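Search notebook Enter keywords Go

Sep 2, 2021
Entry by Isla Cosgrove. Oil finish trials, light oak.

Third round of the Teuber hardwax oil against the Drustorura two-part. Offcuts planed and sanded to 100 grit by Joscha, then split into two sets. Set A went straight to finish. Set B was wetted with a sponge, left overnight and cut back by hand to knock off the raised grain.

Application by white pad, along the grain, excess wiped after 14 minutes. Room held at 19 degrees. The Drustorura went tacky at 11 minutes on the end grain, so the wipe there was late and left a smear on A4 and A6. Both discarded.

Colour: Teuber pulls the oak towards honey. Drustorura stays paler, closer to bare timber – Gwenllian prefers it, I have no view until the light test is done. The fine curved figure shows well under either on a round top, less so on narrow strips, where straight grain dominates.
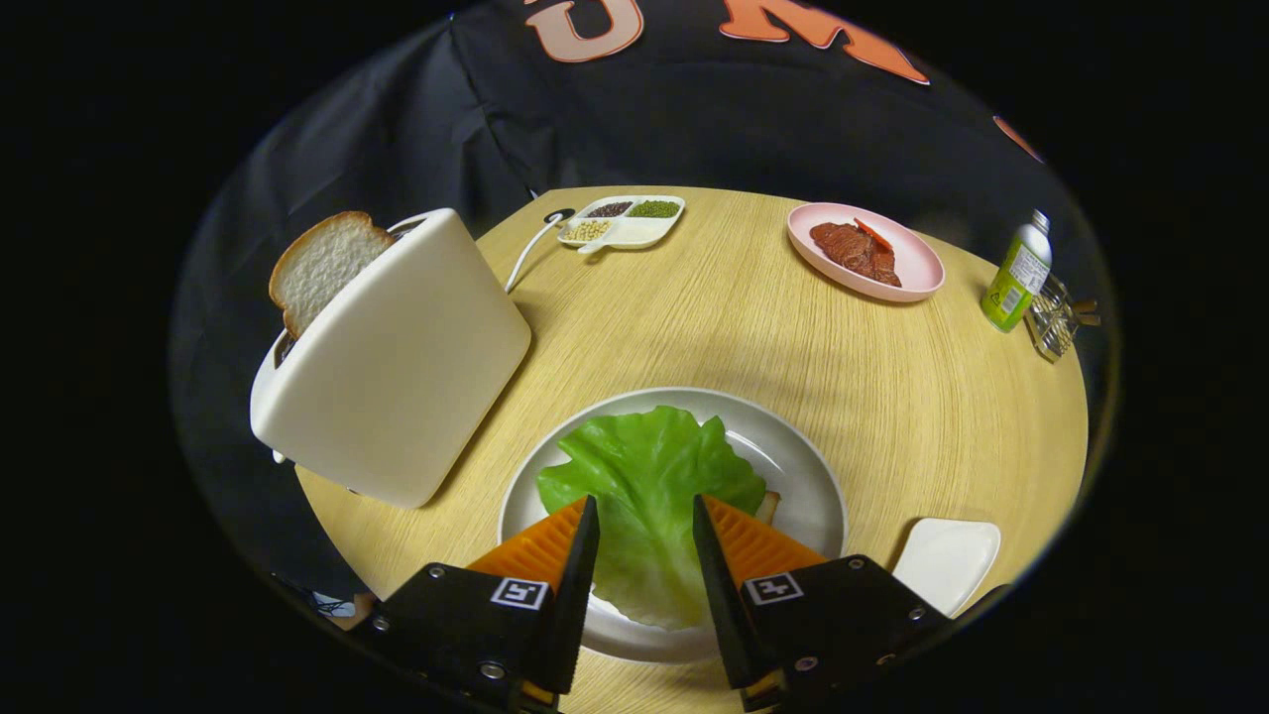
Water spot test

One drop per sample, covered with a watch glass, read at one hour and again at four.

Set A, Teuber: faint ring at four hours on two samples, gone after buffing.
Set A, Drustorura: no ring.
Set B: no ring on either product, but the Teuber samples felt rough at the drop site. Possibly not cut back far enough. Repeat with a finer paper.

Hot cup test not run. The plate thermostat overshoots and Domnica has the spare.

To do
– Second coat on B1 to B5, thinner than the first.
– Ask Skumska for the February batch sheet; the tin label and the data sheet disagree on drying time.
– Move the light test strips away from the north window.

Contact: Marlene Görtz, finishing bench © Sinimetti workshop Back to top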